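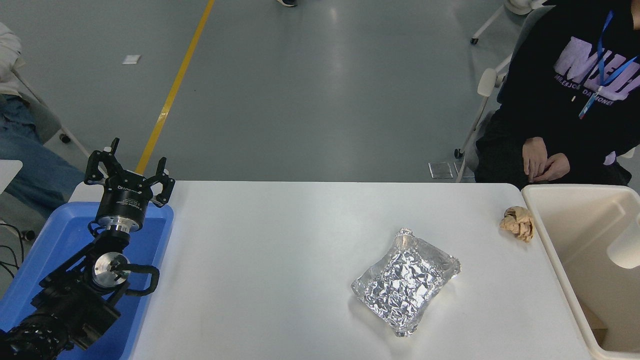
Wutanmont Tenants Association
Minutes of the November meeting

The meeting opened at 7:05 p.m. in the ground floor common room, with 62 households represented in person or by proxy. That met the quorum. Minutes of the previous meeting were approved with one correction: the bike storage fee is per bike, not per household. The chair went over the rules for the shared freezer before turning to the agenda. Food has been going in wrapped in plain foil, folded flat, with no name or date, and the freezer is now full. Anything unlabeled will be thrown out on Saturday at noon. Tape and a marker are on the shelf by the door.

1. Heating

The building manager reported on the boiler. Romaniuk inspected it and replaced the circulation pump for the north stairwell. Apartments on the top two floors of that stairwell are still getting heat later in the morning than the rest of the building. Romaniuk says the lines need to be bled again and will come back to do it at no charge. Residents on those floors will get a notice under the door and need to let the technician in or leave a key at the office.

A resident asked if the heat could come on at 5:30 a.m. instead of 6:00. The manager said the timer can be changed but the cost is shared by everyone. Show of hands: majority in favor of trying it until the end of winter. The manager will change the timer this week.

2. Laundry room

Dryer 3 is out of order again. The repair quote from Esska is $380, which includes the drum belt and labor. A used replacement dryer was discussed. Several people said they would rather repair, as the machine is only four years old. Motion to accept the Esska quote. Seconded. Passed, two against.

The sign-up sheet is being ignored in the evenings. It was agreed that if a machine has stopped and the owner is more than 15 minutes late, the next person may move the clothes to the folding counter. They may not be put on the floor. A new sheet with this printed at the top will go up.

3. Finances

The balance in the association account is $2,861. The largest expense since the last meeting was $142 for salt and two snow shovels. The laundry coin boxes have not been emptied this month, so that income is not in the total. Dues are unpaid for four apartments. Reminders have gone out and a second one will follow.

The question of moving the account to a bank with no monthly fee was raised again. Carried over to the next meeting. The secretary will bring a comparison.

4. Courtyard

The tree service has not returned calls about the dead limb over the benches. The benches have been moved to the other side for now. Please leave them there. If there is still no answer by the end of the week the manager will call a different company.

The group that plants the raised beds would like to add one more along the south wall. There was some concern about blocking the hose. The group will mark the spot with stakes so people can look at it and comment.

5. Internet contract

Urnura has offered a building-wide contract. Each apartment would pay a lower rate, but only if at least two thirds of them sign up, and the term is two years. Residents who have their own plans asked about cancellation fees. Urnura will not cover those. One resident said the speeds in the offer are slower than what she has now. No vote was taken. A sign-up list to measure interest will be on the board by the mailboxes.

6. Other business

The side door is being propped open with a brick. The brick has been removed twice. The door is to stay closed.

Packages left in the lobby: two have gone missing. The manager is asking for the price of a locking cabinet.

A resident on the third floor asked for quiet after 10 p.m. in the common room when it is booked for parties. The booking form already says this. It will be put in larger type.

The piano needs tuning. No decision.

Action items

Manager: boiler timer, tree service, cabinet price, coin boxes.
Secretary: bank comparison, laundry sheet, booking form, second dues reminder.
Garden group: stakes for new bed.

The meeting closed at 8:40 p.m. The next meeting will be in January, same room. The date will be posted by the mailboxes.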